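My dishwasher doesn't need a robot yet

Every October I get the same email from my cousin Mireille Pons, and this year the subject line was "Are they done yet?" She means the robots. She runs a small packing and assembly shop in Tilville and she wants to know if she can buy one that will do the boring jobs, and I'm the person in the family who goes to trade shows and reads the manuals for fun. So I'm the one who gets asked.

My answer for a long time was a flat no. This year I wrote her two pages, crossed most of it out, and ended up with "some of them, and probably the ones you'd least expect." That's a terrible answer to give somebody with a payroll, so let me try to do better.

Start at home, where everybody's hopes are. I want a machine that empties the dishwasher. I've wanted it for my whole adult life. And I've now watched a few arms have a go at it, including one at the Dreltholm open house that put away a rack of plates very nicely while a crowd of us stood there clapping like parents at a recital. Then Nia Watkins, who was running the demo, handed it one of those floppy silicone lids. It tried five times. The lid folded, slid, folded again, and I felt bad for everyone involved (the lid too).

Kitchens are full of floppy lids, is my point. They're full of things that got put down by a tired person in a slightly wrong spot. I can find the peeler with my eyes closed because I know my husband shoves it in with the whisks. You can teach a machine a lot of that, and people are doing it, and it's wonderful to watch! But I wouldn't pay for it yet, and I wouldn't leave it alone with my grandmother's bowls.

The shop floor is another story. When I visited Máté Vincze's place in Istley he had two arms going on a job I would have sworn was too fiddly, picking up small parts and setting them into a tray. He'd logged 155 trays on the morning I was there and he was grumbling about it, because a good person at that bench beats it easily. Then again, a good person at that bench quits by spring. He told me the arms only had to be dull and steady, and dull and steady was what he'd been trying to hire for.

What struck me was how much he'd done for them. The lighting was fixed up. The trays always sat in the same place. Parts came in one way around. Some folks call that cheating, and I've heard Baptiste Renaud go on at great length over dinner about how it isn't "real" automation if you have to tidy up first. I think that's silly. We tidy up for people too. Nobody hands a new hire a bucket of mixed screws and a blindfold.

Where I do agree with Baptiste is on thin things. Thin, light, see-through things are where I still wince. Your own fingertips do so much without telling you – they feel the thing roll, they squeeze a hair more, they stop. A machine has to get all that from somewhere, and a clear plastic stick gives a camera very little to go on. 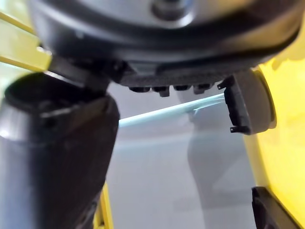 A thin, pale blue rod at the gripper, up close.

I keep coming back to jobs like that when people send me videos of robots doing backflips. A backflip is great. I can't do one. But I can pick up a drinking straw without thinking, and so can my neighbor's toddler, and that's the kind of chore Mireille pays for all day long. Show me the straw, then show me the straw again at four in the afternoon with the sun coming in sideways.

So what did I tell her in the end? I told her to write down every job in the shop where the part is stiff and it arrives in the same spot, and to get a quote for those. Josiane Royer at Ververidis will come out and look, and she's very good at saying "no, not that one," which I value more than any brochure. Anything that bends or hides in a bag, leave with the people for now, and ask me again next year.

She wrote back within the hour. She wanted to know if it could do the dishwasher.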